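From: Benedicta Dramani
To: Tonari bench list
Subject: Re: Plating lifting at jump rings on the Issahaku pendants

Mansa Amegashie wrote:
> We had 5 Issahaku pendants back in February, all with the same fault.
> The gold layer has lifted on the inside of the jump ring where the
> bail rides on it. The body of the pendant is fine in every case. Base
> metal is brass, nickel strike, then gold. Rings are closed and soldered
> before plating. I have been blaming the nickel. Has anyone seen this
> on soldered rings, and is it worth stripping the returns or should I
> just fit new rings?
>
> Also, the chain on two of them has gone dull for an inch on either
> side of the clasp. Same cause?

Mansa,

I would look at the solder before the nickel. If the strike were at fault you would expect blisters on the flat areas too, most likely near the edges of the pendant where the current density is highest. A failure confined to the ring points to the surface under the strike at that one spot.

Flux residue is the usual cause. The inside of a small ring holds a film of it after pickling, and the ultrasonic does not always clear it when the pieces hang close together on the rack. Nickel will go down over the film and look sound. It then lets go once the bail starts to rub.

A cheap check: take an unplated pendant from the same solder run, rinse it, dry it, and put it under the loupe at 30x. Residue shows as a glassy edge along the fillet. If you see it, extend the pickle, brush the ring by hand, and rinse again in clean water before the electroclean. Don't reuse the first rinse.
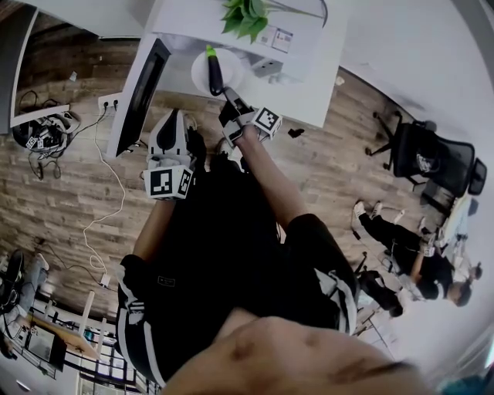
The second thing to check is contact. If you are racking by the jump ring, the hook shades the inside of the ring and the gold there will be thin whatever the timer says. We rack ours by a wire through the bail opening and turn each piece once, halfway through the gold. It adds 2 minutes per rack. The Grurkton rectifier should be ramped down before you turn them and brought back up slowly, otherwise you get a faint line where the two passes meet.

On stripping: for five pieces I would not bother. Cyanide strippers attack the brass once they get past the nickel, and the knotwork on that pattern is shallow enough that you will lose detail. Cut the old rings off, fit new ones that have already been plated, and close them cold. A cold joint is weaker than a soldered one, so go up one wire gauge. Check that the thicker wire still clears the bail before you cut a batch of it.

The chain is a separate matter, I think. Dulling on both sides of the clasp is where fingers go, and also where hairspray and perfume collect. Wipe one with a soft cloth and warm water with a drop of dish soap. If the color comes back it was only film. If it stays dull or looks pinkish, the gold is worn through and the chain needs to be replaced. Do not use silver dip on it.

One question for you. Are the chains from the same supplier as the pendants, or are they the Tilteck ones? The thread on lot 208 in the archive covers a run of Tilteck chain with uneven gold on the end links, and the end links are what sit beside the clasp. If yours are from that lot I would pull the rest of the stock and look at it before anything else ships.

Let me know what the loupe shows.

Benedicta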